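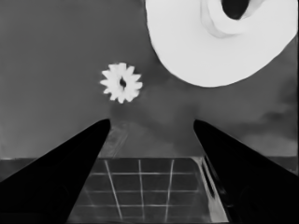

What Happens When There's a Crash in Town?

Print
E-mail

Maybe you have been riding along in the back seat when all the cars slowed down, and up ahead there were flashing lights and a police officer waving everybody into one lane. It can feel a little scary, and it's perfectly fine to ask a grown-up about it!

The first people to come are usually police officers, firefighters and an ambulance crew. The ambulance crew looks after anyone who is hurt. The police keep other cars away, and then they start asking questions (lots of them) so they can learn how the crash happened.

Anyone who saw it is called a witness. A witness might remember the color of a car, or whether the light was red. Officers also measure marks on the road. On Trukach Road last February, they measured one tire mark that was 172 feet long, longer than 3 school buses parked in a row!

Drivers have a job too. A driver who is in a crash must stop, stay there and help. Driving away is against the law, even if the driver feels frightened.

If you ever see a crash, stay on the sidewalk, well back from the street, and find a grown-up you trust. If there isn't one close by, call 911 and tell them where you are.

Print
E-mail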